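Plilia 말뭉치 README

공유 14 · 댓글 7

안녕하세요! Plilia는 제가 몇 년째 모으고 있는 가정 요리 메모 데이터예요. 요리책 레시피 말고, 냉장고 문에 붙어 있던 쪽지나 공책 귀퉁이에 연필로 적어 둔 것들요. "소금은 지난번보다 적게", "큰 냄비 말고 작은 거" 같은 문장이 잔뜩 들어 있습니다. 저는 이런 게 너무 좋아요.

시작은 카세레스(Cáceres)에서 살 때였어요. 아랫집에 살던 Sumathi Rodrigues 님이 어머니의 공책을 빌려주셨는데, 한 권을 옮겨 적는 데 꼬박 한 계절이 걸렸습니다(글씨가 정말... 네). 그 공책이 지금 파일 목록 맨 앞에 있는 `notebook_a`예요.

## 뭐가 들어 있나요

- 메모 513건, 한 건이 한 줄
- 그중 345건은 한국어 번역이 같이 있음
- 원문 언어는 스페인어, 타밀어, 포르투갈어, 그리고 섞어 쓴 것

섞어 쓴 메모가 생각보다 많아요. 재료 이름은 타밀어인데 동사는 스페인어로 끝나는 식이라, 언어 칸에 하나만 적을 수가 없어서 결국 `mixed`라는 값을 만들었습니다. 더 잘게 나누고 싶은 분은 `lang_note` 칸을 보세요. 제가 그때그때 적은 거라 형식은 제각각이에요.
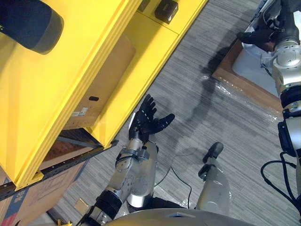

## 파일 형식

전부 UTF-8 TSV입니다. CSV로 안 한 건 메모에 쉼표가 너무 많아서예요. 처음엔 CSV로 했다가 따옴표 처리 때문에 하루를 날렸어요. 칸 순서는 이렇습니다.

- `id` : 공책 기호와 번호
- `text` : 원문 그대로. 맞춤법 안 고침
- `ko` : 번역. 없으면 빈칸
- `dish` : 요리 이름. 모르면 `?`
- `lang`, `lang_note`
- `hand` : 글씨 주인. 이름 대신 h1, h2 식으로만

줄이 그어져 지워진 글자는 물결표 두 개로 감쌌어요. 예를 들면 `설탕 ~~두~~ 세 숟갈`. 지운 흔적이 남아 있는 메모를 저는 특히 아끼는데, 같은 요리를 하면서 마음이 바뀐 게 그대로 보이거든요! 한 메모에서는 마늘 양이 네 번이나 바뀝니다.

## 옮겨 적을 때의 규칙

얼룩 때문에 못 읽은 글자는 `[...]`로 두었고, 짐작한 글자는 대괄호 안에 넣었습니다. 단위는 절대 환산하지 않았어요. "찻잔 하나"는 그냥 찻잔 하나예요. 몇 그램이냐고 메일을 주시는 분들이 계신데 저도 몰라요, 그 찻잔을 본 적이 없어서요.

타밀어 부분은 Krishnamoorthy Rodrigues 님이 처음부터 다시 읽어 주셨습니다. 제가 향신료 이름을 엉뚱하게 읽은 데를 여러 군데 잡아 주셨고, 그 수정 내용은 `changes.txt`에 따로 있어요. 예전 판을 받아 두신 분은 `dish` 칸만이라도 꼭 새로 받아 주세요. 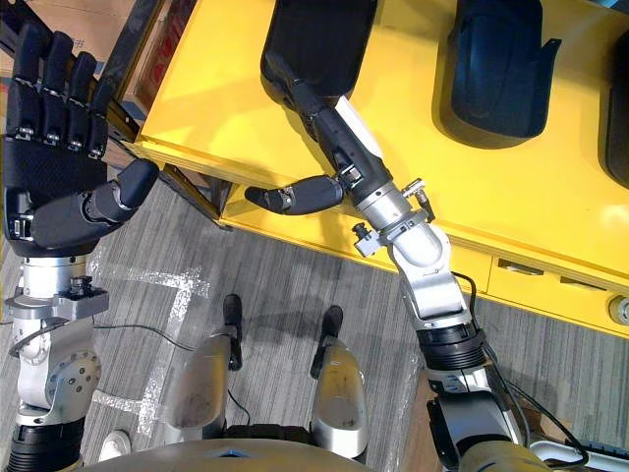 ## 도구

검색은 Judier라는 작은 스크립트로 합니다. 제가 만든 거라 투박해요. 재료 이름을 넣으면 철자가 조금 달라도 찾아 주고, `--hand h3`처럼 글씨 주인별로 볼 수도 있어요. 윈도우에서는 터미널 글꼴에 따라 타밀 문자가 네모로 나올 수 있는데 파일이 깨진 건 아니니 글꼴부터 바꿔 보세요.

곡물 요리만 따로 뽑은 묶음은 Cereo라는 폴더에 있습니다. 죽, 빵, 밥, 그리고 분류가 애매한 튀김 반죽 몇 가지까지요. 튀김 반죽을 왜 넣었냐는 의견도 받았는데, 밀가루가 들어가니까 일단 두었어요. 바꿀 수도 있습니다.

## 한계

글씨 주인 대부분이 두 집안 사람들이라 "가정 요리 전체"를 대표한다고 보시면 안 돼요. 날짜가 적힌 메모도 드물어서 시대별 분석에는 안 맞습니다. 그리고 번역은 제 말투가 많이 묻어 있어요. 원문이 무뚝뚝한데 제가 자꾸 "~해요"로 옮겨 놔서, 고치는 중입니다.

## 이용 조건

연구나 수업, 집에서 요리해 보는 건 다 괜찮아요. 책으로 내실 생각이면 먼저 연락 주세요. 공책을 빌려주신 분들께 제가 여쭤봐야 합니다. 글씨 주인이 누구인지 추측해서 공개하는 일은 하지 말아 주세요.

다음 판은 10월에 올릴 생각이고, 새 공책 `notebook_f`가 들어갑니다. 오타는 댓글로 알려 주시면 바로 볼게요.

마지막 수정: 2024년 6월 2일

관련 글
- Judier 설치가 안 될 때
- Cereo 폴더 분류 기준 초안
- 연필 글씨 스캔할 때 밝기 맞추기
- 타밀어 향신료 이름 표기 모음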